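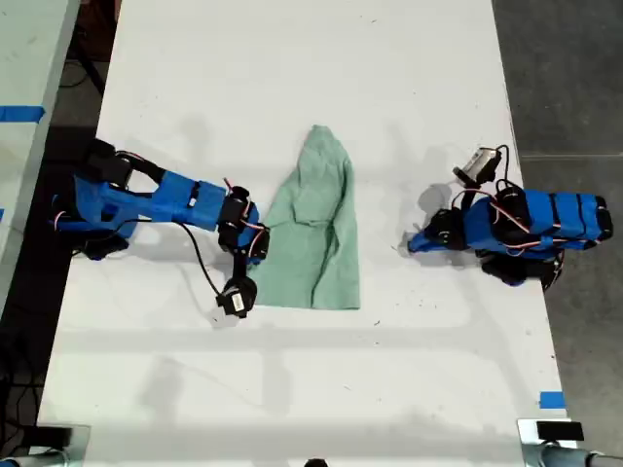 I've been meaning to write about folding for weeks, and since the laundry pile has finally gone down to one basket (one!), I have no more excuses.

So, confession first. I was a stuffer. Dish towels went into the drawer in whatever shape they came off the line, and then I'd lean on the drawer with my hip until it closed. This worked fine until we moved into the Mimwood apartment in February, where the kitchen has exactly one drawer worth the name, and it's shallow. The first time I stuffed it, it jammed so badly that I had to fish the towels out through the gap with a pair of salad tongs.

My neighbor Cristóvão Amaral watched some of that. He used to work in the linen room of a hotel out in Plotutholm, and he told me they sent 200 towels upstairs on a quiet morning, all folded the same way, all facing the same direction on the shelf. I asked him to teach me. He was patient with me, I'll say that much for him.

The first thing he did was take away my bed. I mean I'd been folding on the bed, like my mother did, and he hated it. The mattress gives, the blanket drags, and you end up pulling one corner while the other three wander off. You want a hard, flat, light-colored table with nothing soft on it, about hip high if you can get it. Light colored is my own addition - I can see crumbs and lint before they end up on a clean towel, and a white top shows up every speck. Wipe it first. I skipped that once and folded half a cracker into a napkin.

Then the fold. Lay the cloth out and smooth it from the middle toward the edges with the flat of your hand. Don't pull at the corners yet. I always went straight for the corners, and with a soft, thin cloth that's how you get that sad shape that's skinny at one end and wide at the other, with a big wrinkle running down the center. If yours looks like that, don't try to rescue it by tugging. Pick the whole thing up, give it one good snap in the air and lay it down again. I resisted this for days because it felt like losing, but it's so much quicker.

Once it's flat, bring one long side over to the other and line up the hems, then run your palm down the crease. Now the short ends, same thing. For dish towels I go in thirds after that so they stand up in the drawer. Napkins I leave at quarters. Cristóvão does his napkins in thirds too and we have agreed to stop discussing it.

A few things I've picked up since then, in no order at all:

Fold the big ones first. Your arms are fresher and the pile shrinks faster, which does wonders for morale.

Microfiber cloths cling to everything, including each other, and I don't bother making them pretty. They get folded once and go in the shoebox under the sink.

Old mint green and old pale blue look exactly the same under my kitchen light at night. I sort colors in the daytime now, after a very confusing evening.

If a towel refuses to square up no matter what you do, it probably isn't square. I measured one of mine and one side was a good bit longer than the other! All that time I thought it was me. It's a rag now and seems happier.

And the drawer, you ask? It takes 16 dish towels standing on edge, with room for the oven mitts if I squash them a little. Before all this I could barely get 11 in there, and that was with the hip. I bought a little divider to keep the napkins from flopping over when the front row is in the wash, but it was a hair too tall for the drawer, so I'm using a cut-down cereal box and it's fine. It's got a cartoon parrot on it. I've grown fond of him.

Fitted sheets are next, and I'm scared of them. Cristóvão says there's a trick where you tuck the corners into each other like a stack of hats, and he showed me twice, and both times I nodded and understood nothing. At the moment mine are rolled into balls on the closet shelf behind the suitcase, where guests can't see them. If you've got a method that works for a person with short arms, please leave it in the comments, and go slowly.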